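Treveo Two-Finger Gripper, Wide Jaw
Grimberg Automation — Evaluation and Loan Equipment

Catalogue number: 3931
Status: available for loan and purchase
Page last revised: May 24, 2022

Overview

The Treveo Wide Jaw is an electrically driven two-finger gripper intended for light handling on small robot arms. It is supplied with black tapered fingers, a mounting plate, a wrist camera bracket and the cable set needed to connect it to the Saragih controller. The unit is offered to laboratories, colleges and workshops that wish to compare gripping equipment before committing to a purchase.

Grimberg Automation maintains a bench on which grippers from several makers are tried under the same conditions. The Wide Jaw has been on that bench since the previous July and has been tested alone and as one half of a two-arm arrangement. The remarks on this page are drawn from the bench records kept by Retno Sinaga, who is responsible for end-of-arm equipment. They describe the gripper as supplied, with standard fingers and no added pads.

Fingers and grip

The fingers narrow towards the tip. This allows them to reach beside an object that lies close to another, where a broad parallel jaw would disturb both. The inner faces are flat over most of their length, and objects should be held on the flat part wherever the approach allows. Gripping at the very tip is possible but gives less resistance to twisting, particularly with long pieces held away from their middle.

Customers who have used the earlier Narrow Jaw will notice that the open position is considerably wider. The wider opening is helpful when the position of an object is only approximately known, but it also requires more clear space on either side. In crowded work the opening should be limited in the controller settings before the approach begins.

Bench trials

The standard trial at Grimberg uses plain wooden bars on a table. Bars were chosen in preference to cubes as the gripper must be turned to suit the direction in which each one lies, and an error in wrist angle shows at once. The bars are placed at differing angles, some of them touching, and the operator or program is asked to take a named bar without moving its neighbours.

In the two-arm version of the trial, both arms work over the same area and the bars may be reached from either side. This is the more demanding test. Each arm must keep its fingers clear of the other while its own camera has a usable view of the bar.
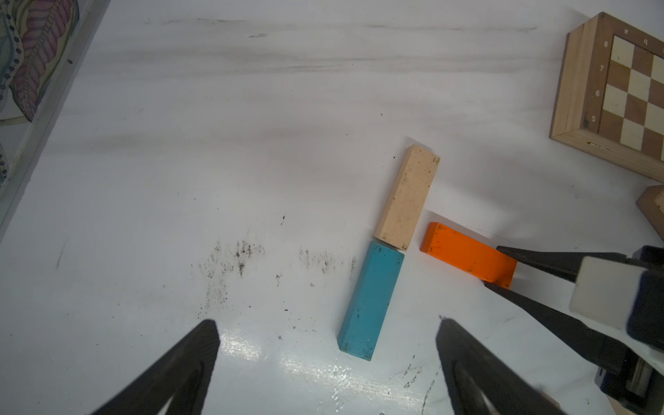

The gripper performed steadily in this version. The most frequent fault recorded was an approach made slightly off the line of the bar, so that one finger arrived before the other and pushed the piece round. Reducing the closing speed over the last part of the movement corrected this in most cases. Bars lying end to end were harder to take singly than bars lying side by side with a gap, and the records advise gripping well away from the point of contact.

Painted and unpainted bars are both used. No change of force setting was required between them, although Ms Sinaga notes that repeated trials leave small marks on painted edges. Customers handling finished goods should fit soft pads, which are available separately.

Wrist camera

The bracket accepts the Midalel compact camera and holds it so that both fingers remain within view. Operators have found this arrangement useful for judging the final approach, although the fingers inevitably hide part of the work surface. Glossy tables call for some care. Lamps placed directly above will produce a bright patch that moves with the wrist, and programs that depend on colour may lose an object as it passes through. A matt surface, or lighting from the side, is recommended where the choice is open.

Controller settings

The Saragih controller stores 13 grip settings. Setting 2 is the one used for wooden bars on the Grimberg bench and is a sensible starting point for other rigid, light objects. Force is entered as a value from 0 to 100, where 100 is the full rated force of the unit — this should not be used with the fingertips alone. In two-arm work, each gripper requires its own controller channel, and both channels must be connected to the same emergency stop.

Loan conditions

Loans are made to organisations only. The borrower is asked to name one person who will receive the equipment and return it complete. Fingers that are bent or cut will be charged at the replacement price. Surface wear from ordinary use will not be charged.

Borrowers are encouraged to send their own results, including unsuccessful trials, together with the settings used. Results are added to the bench records and may be consulted by other customers on request — the name of the organisation is withheld if preferred.

Enquiries about availability, pairs for two-arm work and spare fingers should be addressed to Puspita Tarigan, Equipment Loans, quoting the catalogue number given at the head of this page.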